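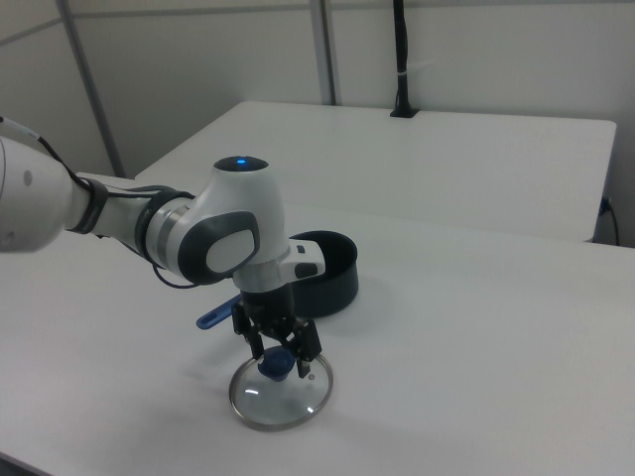 Putting the lid on

Aurora Pinheiro has spent five years writing planners for robot arms, and she would like people to stop asking her when one will do their washing-up.

"I used to give a proper answer," she says. "Then I noticed they were looking over my shoulder for the wine."

Pinheiro leads the planning side at Grevska, a software firm of 26 people above a tile showroom. What they sell is called Pustano, and it sits between the part of a robot's software that sees things and the part that moves the joints. Ask for the lid to go on the pot and Pustano decides where to take hold, which way round to come in, and what to do when the first idea is a bad one. The first idea, she tells me cheerfully, is very often a bad one.

The lid is her favourite test and her least favourite object. A glass lid confuses a depth camera, which tends to look straight through it and report the table. For most of a year the perception code would find the knob and nothing else.

"So as far as the planner knew, there was a small knob sitting on a table with no lid attached to it. It would pick the knob up, very nicely, and then swing a whole sheet of glass into the side of the pot. From its own point of view it had done a lovely job."

The cure came from Bo-ram Ko, who writes the perception code and speaks of glass the way other people speak of their landlord. Ko stopped trying to measure the lid. The software now looks for the thin rim in the colour picture, fits a circle to it, and tells the planner to treat everything inside the circle as solid. It took four goes to get right. The third was defeated by a dinner plate.

"I was told it was a hack," Ko says. "It is a hack. It's been in there since February and I haven't been asked to take it out."

Handles were next. A planner likes short paths, and the short path to a pot quite often goes through its handle. Benoît Chevalier, who looks after the motion code, at first padded every object with a generous safety margin. The arm became very safe. It also refused to go anywhere near the pot.

"It would work for a bit and then return 'no plan found'," says Chevalier. "I have colleagues like that."

He now shrinks the margin as the gripper closes in, and slows the arm down to match. The last few centimetres are dull to watch, and he takes this as a compliment.

I ask what happens when the grip slips. Pinheiro opens a log on her laptop, line after line of force readings, and scrolls to a place where the numbers drop. The old version carried on to the pot with empty fingers, opened them and reported success. The new one checks the finger gap after lifting, and if there is nothing between the fingers it stops, looks again and makes a fresh plan. It is allowed 3 tries. After that it asks for a person.

"Customers wanted more tries," she says. "I've watched try number nine. You don't want it."

The part she is proudest of has no moving pieces at all. It is a replay tool, written by Judite Godinho, which lets the team take any failed run, change a single setting and see what the planner would have chosen instead. Before that, arguments about failures were settled by whoever had been in the building longest. Chevalier had been in the building longest, and says he misses those days.

Godinho's next job is to make the tool explain why a plan was thrown out, in words a customer could read. Her current draft says "elbow unhappy". Pinheiro has asked for something a bit more formal, and Godinho is thinking it over.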